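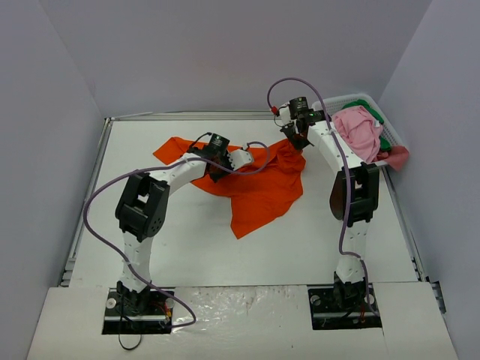 T-shirt folding thread, because it is Monday, January 7, 2019, the tree is at the curb, and I have apparently become a person with opinions about laundry.

Started with the drawers. 14 T-shirts in a space meant for maybe half that. Two of them I would have sworn in court I'd given away in April.

The method everyone sends me is the Astley fold. Lay it face down, sides to the middle, sleeves back, thirds, stand it up in the drawer like a file. The video has a harp on it. My shirts do not stand up. They lean on each other like people leaving a bar.

What does help is a bare table. I'd been folding on the bed for years, and a bed is a terrible place to fold anything. It sags, and then you lie down.

Orange is a good color to practice on, by the way. You can see every crease you missed, and you will have missed several.

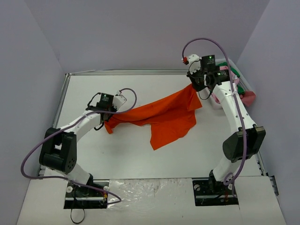
Next thing: pull it taut before you fold. One hand at each end, a proper tug, then lower it flat. I skipped this for most of my adult life and blamed the dryer.

Someone replied that I should buy the Aruvwood folding board. It is a board. I own a table. We're going to leave it there.

Knits are the worst offenders. Smooth one side and the other side gets ideas. I've stopped chasing the last wrinkle, it's going under a sweater until spring anyway.

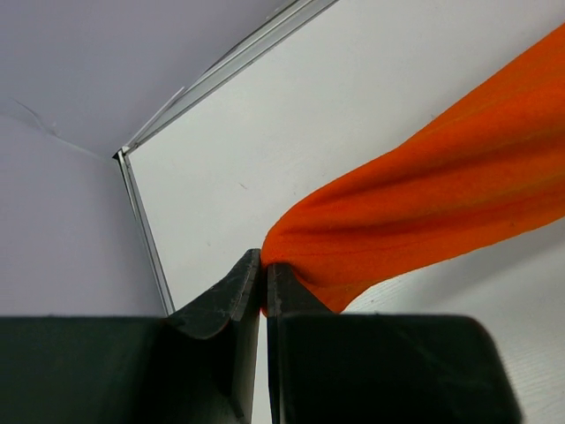
Orange knit, held by one end. Resisting.

Drawer update: it closes. You have to lean on it a bit. Socks are tomorrow and I'm not taking questions about socks.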